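Teaching a machine to tidy a table, one packet at a time

3 comments | 24 shares

So I have been tidying tables again. Several of you asked after my last post what I do with my days now, and when I said "I collect examples for a learning system" my aunt thought I meant I was marking homework. Fair enough! It does feel a bit like homework, only the pupil never gets bored and I very much do.

The short version is that we do ordinary chores holding a gripper in the hand, over and over, and the recordings go off to be learnt from. The project is called Denlow (no idea why, Venla Eskola picked it and she won't say) and this month's chore is the cluttered table. Packets, wrappers, boxes, bags, all heaped together, and you pick your way through the heap. Do it again with the heap arranged differently. And again. We're up to 2,441 recordings as of this morning, and Venla would like rather more than that by the end of June.

What I hadn't expected is how much I'd have to unlearn. My natural way of clearing a table is to sweep the lot towards me with a forearm, which is useless as a lesson when your arm ends in two fingers. You have to slow right down, open wide, come in square, close, wait a beat, lift. Ximeng Zhong, who trained me, used to tap the desk with a pencil whenever I rushed. I still hear the pencil.

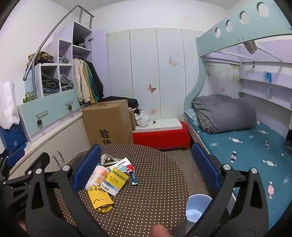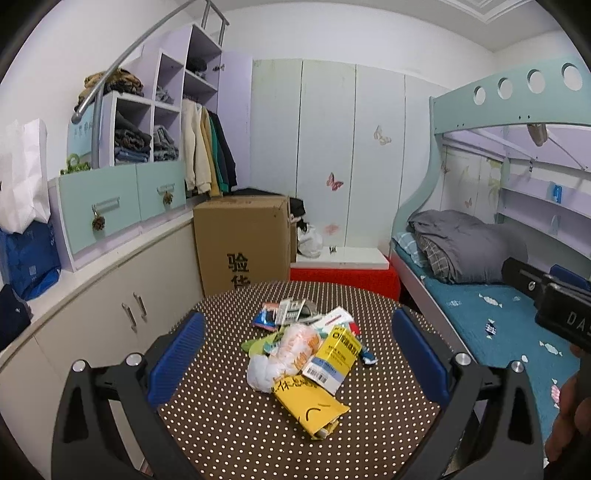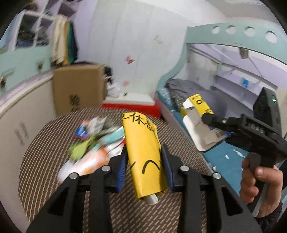

Snack wrappers, medicine boxes and the polka-dot cloth, on a cluttered table like the ones I now see in my sleep.

Anyway, soft things. Boxes I can do all day, they have sides and they stay put while you think. Plastic bags are another matter. Grab one too high and it slithers out, grab too low and you bring half its neighbours along for the ride. I used to bin every attempt where I fumbled, until Paavo Koskela had a look through my rejects and asked for most of them back. He wants the ones where I drop something and then go back for it, so long as I recover without using my other hand. There's a folder for them now, which he named after me. Thanks, Paavo.

He's less keen on hesitating. If I hover over a heap wondering what to go for, that gets learnt as well, and then you have a machine that hovers! So I decide before I start. Top of the pile first, then whatever is nearest, and anything flat gets left till last because flat things are horrible. I've tried sliding them to the edge of the table and pinching them there, and that works on a good day. If anyone has a better trick for a blister pack lying face down I would love to hear it.

My other discovery is that people are far too neat. When Leonidas Liapis sets out a heap he can't help himself, everything ends up facing the same way with a little gap round it, like a shop window. Lovely man, terrible mess-maker. We've settled on him shutting his eyes and tipping it all out of a bag. Mine are better, if I say so myself, but I do keep putting the biggest box in the middle, and Venla noticed that before I did. She now moves it when I go for tea.

I did 92 good ones yesterday, which is my best day so far, and then had 30 turned down for closing the fingers too early. My wrist was tired by then and I think it shows. Ximeng's advice is to swap hands every half hour, and I nod and then forget. I've set an alarm for it. It plays a duck noise.

Next up is either folding towels or putting shopping away in a kitchen cupboard, and I'm lobbying hard for the cupboard. Towels would finish me off. Venla says we might do both, starting with towels, so please leave something kind in the comments.

3 comments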